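3.2 Moisture uptake of stored buckwheat hulls

Hulls from the Acuña mill were received in April in woven sacks and held on raised slats in the Wetano storage building until sampling. The building is unheated and has louvers on the north and south walls. Sacks were stacked no more than 4 high, as the mill recommends, and the outer row was excluded from sampling because earlier work on bran and husk materials has shown strong edge effects within the first weeks of storage.

Each sample consisted of 400 g of hulls drawn from the middle of a sack with a slotted probe. Material was passed over a coarse screen to remove stem fragments and broken kernels, then split by the cone-and-quarter method. One portion was oven dried to constant mass for the reference moisture content. The remaining portions were placed in open trays in a humidity chamber (Davex, bench model) and weighed at fixed intervals until the change between two weighings fell below the resolution of the balance. Moisture content is reported on a dry basis throughout this section.

The chamber was held at 78 percent relative humidity for the main series. This level was chosen to match the upper range logged inside the building during the wet part of the season. A second series at lower humidity was started but is not reported, as the chamber seal was replaced partway through and the readings before and after the repair could not be reconciled.

Uptake followed the shape expected for a thin-walled, fibrous material. The first stage was fast and nearly linear with the square root of time, and was followed by a slow approach to equilibrium. A two-term exponential model fitted the data better than a single-term model in every tray. The improvement was small for whole hulls and larger for crushed hulls, in which the fast term carried most of the total uptake. We attribute this to the greater share of exposed inner surface after crushing, although a difference in packing within the tray cannot be ruled out.

Tray position had a measurable effect. Trays on the lowest shelf reached equilibrium later than those near the fan outlet, and the final values were the same within the error of the balance. Position was therefore treated as a source of variation in rate only. Trays were rotated between shelves in the later runs, after which the spread among replicates narrowed.

Hulls stored for the full period gave lower equilibrium values than hulls tested on arrival. A similar loss of capacity after repeated wetting and drying is well known for wood and straw. Our data do not separate the effect of cycling from that of age alone, and a controlled cycling test would be needed to do so.

Bulk density was measured before and after conditioning by filling a 330 mL cup from a fixed funnel height and leveling the top with a straight edge. Conditioned hulls packed less densely than dry hulls. The hulls curl outward slightly as they take up water, which opens the voids between them, and the gain in mass did not make up for the gain in volume. For pillow and cushion filling, the use the mill has in mind for its Gruko grade, this change is of more practical interest than the moisture content itself, as the filling is sold by mass and judged by volume.

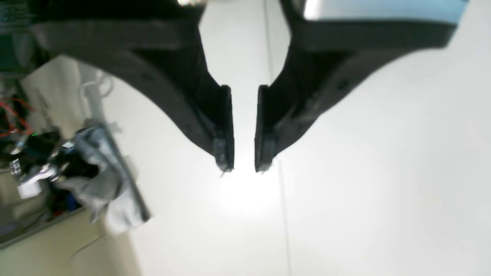
Figure 4. Curved fingers with rectangular contact pads at the tips.

What moisture content should hulls have when they are sacked for long storage?

The value should sit below the equilibrium level for the most humid month in the building, with a margin for the wetter sacks in each lot. A lot average is not a safe guide, since mold starts in the wettest sack. Where no humidity log exists, hulls should be dried again shortly before sacking and checked on samples drawn from the middle of the sack.

3.3 Airflow resistance

Resistance to airflow was measured in a vertical column with a perforated floor. The column was filled in the same manner as the density cup, and pressure drop was read across the lower half of the bed to avoid disturbance near the free surface. Conditioned hulls gave a lower pressure drop than dry hulls at every flow rate tested, in agreement with the density results. Crushed hulls showed the opposite trend, and the scatter among fills was large enough that no model was fitted.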